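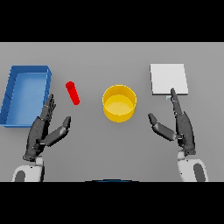 What is tofu made of?

Tofu is made of soybeans, water, and a tiny bit of something that makes the soy milk clump together. Those three things turn into a soft white block that people fry, bake, scramble, blend, and drop into soup!

Start with the beans

Soybeans grow in fuzzy green pods. If you've ever popped edamame out of the shell and into your mouth, you've already eaten soybeans, just young ones. For tofu, farmers leave the pods on the plant until they turn brown and dry, and the beans inside get hard and round like little tan marbles.

Hard beans are no good for tofu, so the first job is a long bath. They sit in cold water overnight and drink up so much of it that they swell to more than double their weight. (You can try this at home with any dried bean. Put a few in a cup of water at bedtime and look at them in the morning. It's so cool!)

From beans to milk

Next the fat, soggy beans get ground up with fresh water. It looks like a thin, foamy milkshake. The tofu maker cooks it and strains it through a cloth. The liquid that drips through is soy milk. The crumbly stuff left behind in the cloth is called okara (say it: oh-KAH-rah), and it gets used too. Some people bake it into cookies, and some feed it to pigs and chickens, who love it.

The clumping part

Now for my favorite bit. Soy milk is full of protein, in pieces much too small to see, all floating around in the water. The tofu maker stirs in a spoonful of a special salt. One kind is called nigari, and it comes from seawater! The salt helps the protein pieces stick to each other, and soon there are soft white clumps everywhere. They're called curds. If you think that sounds like how cheese is made, you're right, it's very close.

Squish!

The curds go into a box lined with cloth, with a weight on top, and water runs out of the holes. A little squishing makes soft tofu. Lots of squishing makes firm tofu, the kind you can cut into cubes. Silken tofu, the wobbly kind that's great in smoothies and pudding, isn't pressed at all. It sets right in its container, like gelatin.

I got to watch all this in January at a small tofu shop called Cisneros, where Itzel Ledesma makes 147 blocks every morning before most of us are out of bed. She let me taste a warm curd straight from the pot. It was sweet and a bit nutty, and I asked for another one.

But does it taste like anything?

Plain tofu is very mild. That's great news for cooks, because you can take it anywhere you like: soy sauce and ginger, taco spices, peanut sauce, even chocolate. Ask a grown-up to help you press a firm block between two clean towels, cut it into cubes, toss it with a little oil and cornstarch, and bake it until the outsides are golden. Then shake on your favorite sauce.

My niece Ximena likes hers with barbecue sauce and puts it in a wrap with corn and way too many pickles.

Words to know

Curds: soft clumps that form when soy milk thickens.
Edamame: young green soybeans.
Nigari: a salt from seawater used to make tofu.
Okara: the bean bits left after straining soy milk.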